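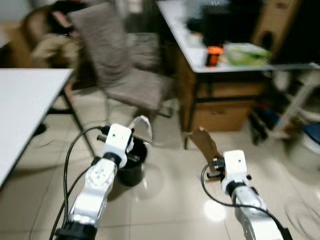

Zivosari FAQ

I wrote Zivosari to answer one question for a two-armed robot: what should each hand do next? These are the things people write to me about most. Last edited 22 December 2019.

What does it do, in plain words?

It takes a list of things the robot can see, a goal like "all the trash goes in the bin," and hands out jobs to the left arm and the right arm. It doesn't find the objects and it doesn't move the motors. I use Korletey for the finding and Stundeck for the moving, and Zivosari sits between them and bosses both of them around.

Do I have to use those two?

Nope. Anything that can send labels and poses will work on the front end, and anything that accepts a target pose and a gripper width will work on the back end. Look in the adapters folder and copy the shortest one. That's what I do every time!

Why is your test job always picking up trash?

I love it as a test. Paper scraps, a snack wrapper, a plastic bottle lying on its side, a strip of cardboard - they all want a different grip, and half of them change shape the moment you squeeze. A planner that only works on nice blocks will fall over fast on a table like that. 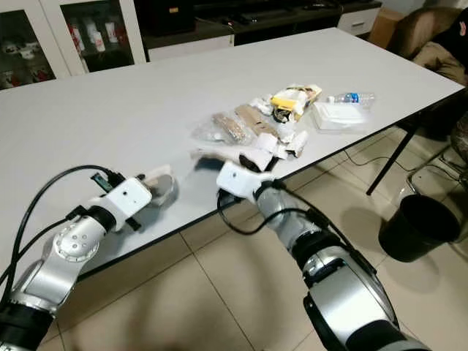
The other nice thing is that order matters a lot less than you'd think. Crumpled paper can go before the bottle or after it, so Zivosari has freedom to pick whatever keeps both arms busy. If order does matter for you, set "before" and "after" on the labels.

Can both arms hold something at the same time?

Yes, and it's on by default. The catch is the bin. It's one small opening and you have two grippers, so I treat the space over the rim as a thing that has to be borrowed. One arm borrows it, lets go of its piece, backs off, and then the other one gets a turn. The waiting arm holds its piece off to the side.

My second arm waits forever. What did I break?

Probably nothing. The first arm has to report that it has left the bin zone, and if your zone is too big it never quite leaves. Try bin_margin at 90 millimeters and go down from there. I run 80 at home in Greltcombe. If you're still stuck, turn on the zone log and see who is holding the lock. 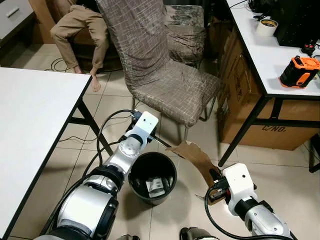
Torn cardboard is the piece I'd try first when you tune this. It sticks out well past the fingers, and the planner has to know that or it will happily bump the rim. Set carry_shape to "long" for those labels and it will tilt the wrist before it comes over.

What happens when a grip fails?

The arm goes back to the table, asks for a fresh look, and tries again up to 9 times. Then it marks the item as skipped and moves on. You can lower that number, and you probably should - I keep it high so my logs have more failures to dig through.

Does it handle people and furniture in the room?

No. Zivosari knows about the arms, the tables you tell it about and the bin. Everything else is up to your motion layer, so please keep a stop button in reach.

When is version 2 coming?

February, I hope. The big change is handing an item from one arm to the other, and it still drops things in simulation. If you want to poke at it early, it's on the handover branch, and bug reports are very welcome.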